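5. Preparing the Work Surface

This section applies to the Werel fixed-height table with the white top. For the Hondari folding version, complete section 4 first and return to step 3 below.

5.1 Before you start

Place the table against a flat, light-colored wall. Leave enough clearance at both short ends for a person to pass. If the wall has smudges or marks from earlier use, wipe it with a damp cloth and let it dry. Do not use solvent on painted walls.

1. Set the table feet on the floor and check all four for contact. Turn the leveling foot at any corner that rocks.

2. Lay a spirit level along the long edge, then along the short edge. Adjust until both read level.

3. Tighten the leg bolts in a diagonal order. Do not use a power driver. Overtightening can pull the threaded inserts out of the top. 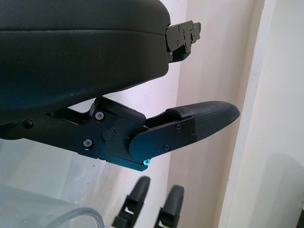
4. Clean the top with the Zervas neutral cleaner, diluted as shown on the label. Work from the wall side toward the front edge.

5. Dry the top with a lint-free cloth. Plastic containers slide on a damp surface and may tip.

Note: The wall must stay plain for the full height above the table. Remove hooks, calendars and cable clips before going on to 5.2.

Caution: Do not lean on the front edge while the leg bolts are loose.

5.2 Placing the bottle

Use a clear plastic water bottle. Colored or frosted bottles are not covered by this guide. Glass is not permitted on the Werel top at any time.

1. Inspect the bottle for cracks, deep creases and dents in the base. A bottle with a bulged base will not stand and must be replaced.

2. Close the cap by hand until it stops. Turn the bottle upside down over a sink and look for drips before bringing it to the table.

3. Wipe the outside of the bottle, including the threads below the cap.

4. Clear the work area of paper, tools and packaging. Bresteo storage bins (part 576) go under the table, never on it.

5. Set the bottle left of center, well away from the front edge.
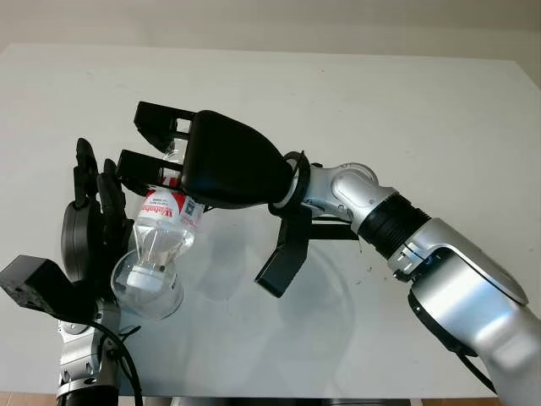
6. When the bottle is passed from one side to the other, keep a hold at the base end until the second hold is firm. Release the first hold slowly.

7. Do not squeeze the middle of the bottle. Thin-walled bottles buckle there first -- a buckled wall usually stays creased and the bottle should be discarded.

Note: If the bottle is to be laid down, turn it so that it cannot roll toward the front edge. Recheck the level as in 5.1, step 2, if it rolls repeatedly.

5.3 After use

Empty the bottle and store it with the cap off. Wipe up water at once, paying attention to the joint where the top meets the edge strip. Standing water at this joint will lift the strip over time.

Replacement parts: edge strip, part 216. Leveling foot, part 49, sold in packs of 2.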